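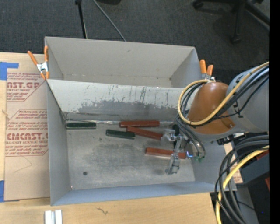 SONSIDE – Children with weak eyesight will be able to get a free eye test at school from March, under a new program of the Munro Eye Foundation. The tests will be offered in seven schools, for pupils from the age of six.

"Many children do not know that they see badly, and so they do not tell their parents," said Annag Yule, director of the foundation. "They only sit closer to the board."

Each test takes a few minutes and is made by a trained optician. When a problem is found, the family receives a letter and the address of the nearest eye clinic – the first visit there is also free of charge.

Liliana Mazza, whose son has worn glasses for three years, helped to write the leaflet for parents. It is available in the school offices.

Schools which want to join the program can write to Morven Aitken at the foundation's office in Sonside.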